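Section 8: Folding Cloths from the Tray

Okay, so you've got your Nava tray set put together and your cloths are washed and dried. Now comes the part I like best, and the part people email me about the most. I've been folding this way for years and I still think it's kind of soothing (my brother-in-law Leopoldo Ledesma says it's the only time I stop talking).

Before you start

You'll need one tray, one cloth, and a flat surface with enough open space next to the tray to lay the cloth all the way out. A white or light top is fine. If your table is rough, put something smooth over it first, or the cloth will grab and you'll be fighting it the whole time.

Note: Take the cloths one at a time. I know, I know, you want to dump the whole load in there. The Pamard cloths cling to each other and you'll pull up three when you wanted one.

1. Set the tray to one side of your work surface with the long side facing you. I go on the left. Lefties, see the end of this section.

2. Drop the cloth in loosely. Don't smooth it or tuck it in -- you want a bit of it standing up so there's something to get hold of.

3. Find the highest point of the bunch and pinch it. Lift straight up until the whole cloth is clear of the rim.

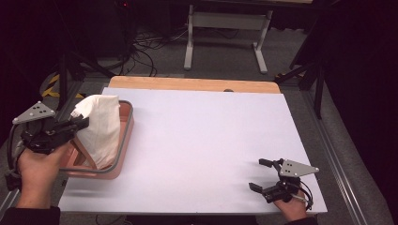
4. Let it hang for a second. One corner will usually drop lower than the rest, and that's the one to go for with your other hand.

5. Now let go of the top and run your free hand along the hem until you reach the next corner. If you end up at a fold and not a corner, just keep going!

6. Lay the cloth down on the open side of the table, far edge first, and pull it gently toward you so it flattens as it lands.

7. Bring the near edge up to the far edge. Smooth from the middle out.

8. Fold left over right, then once more the same way if you're storing it in the small Tredau drawer.

Caution: Don't drag the cloth over the rim of the tray. A loose thread can snag, and then you've got a pulled line right across the weave. I did this to a brand new one.

Caution: Keep drinks off the work surface. I shouldn't have to write this, but I've met me.

If the cloth won't lie flat

Sometimes there's a stubborn crease from the dryer. Give the cloth one good snap in the air and lay it down again. Still bad? Mist it with a little water, leave it spread out for 17 minutes, and go back to step 7. Wenceslao Pacheco wrote in to say he uses a warm iron on his, and that works too, as long as it's on the low setting.

For lefties

Put the tray on your right and swap hands in steps 3 through 5. In step 8, fold right over left. Everything else stays the same, and the stack goes in the drawer with the folded edge facing out.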